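Notebook – dye bench, indigo vat no. 2

March 18, 2018

Restarted the small vat after the long break. It had gone gray-green and flat, with no film on top and hardly any smell. I wanted to know if it could be brought back before we order more pigment from Cormier.
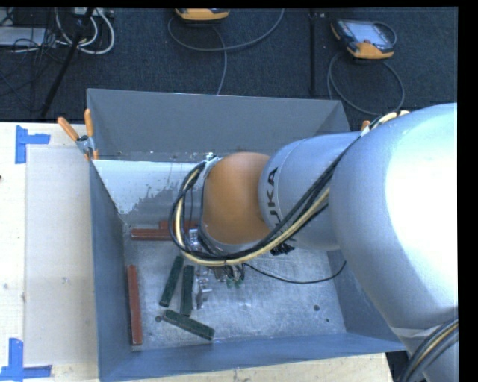 Warmed it slowly with the jar standing in the water bath. pH strip read 10, a little lower than I like for cotton but fine for a test. Added fructose in two lots and stirred along the wall of the jar so as not to beat air into it. Left it covered for 32 minutes. The liquid under the surface had turned amber by then and there was a thin coppery skin with a few blue bubbles at the middle.

Test strips, all the same scoured cotton from the Gotik bolt:

A – one dip, 7 minutes. Pale, a bit streaky along the fold.
B – two dips, 7 minutes each, 15 minutes of air between. Good middle blue, even.
C – three dips, same timing. Darker than B but less than I hoped. Some rub-off onto a white rag when dry.
D – as B, but the cloth went in dry by mistake. Blotchy. Keep it as a warning.

The rub-off on C bothers me. Nadiia Yurchenko thinks the vat was under-reduced and the last dip only laid pigment on the outside of the fiber. She had the same thing with the Purnura powder last June and fixed it by letting the vat rest overnight before the third dip. Will try that with the next set. I had been blaming the rinse, which was short.

Rinse water: three changes, then a weak vinegar bath, then one more change. The second change was still quite blue on C and nearly clear on B.

Wool sample not done. The vat is too alkaline for it and I don't want to drop the pH while the cotton series is open.

Sediment is thicker than it should be. Lime mostly, I think. Strips hung too low will pick it up, so tie them shorter. The stainless ring we used to hang them from has gone missing – the one on the line now is plain steel and already has rust spots. Replace before anyone dyes something that matters.

To do:
- rest vat overnight, check color and skin first thing
- repeat C with a longer rinse AND with the overnight rest, on separate strips
- label the Trosix jar, lid only says "blue"
- ask Zulmira Seixas for her lightfastness cards back

B is pinned to the board by the sink. C is in the envelope at the back of this book.

3 comments

Zulmira Seixas: Cards are in the top drawer under the scales. Two are used up, the rest are clean.

Nadiia Yurchenko: Try it at a slightly warmer setting too. Mine sulked when the room was cold.

dyepot_lena: What weight is the Gotik cotton? I get streaks on the fold as well with anything heavy.

Shares: 15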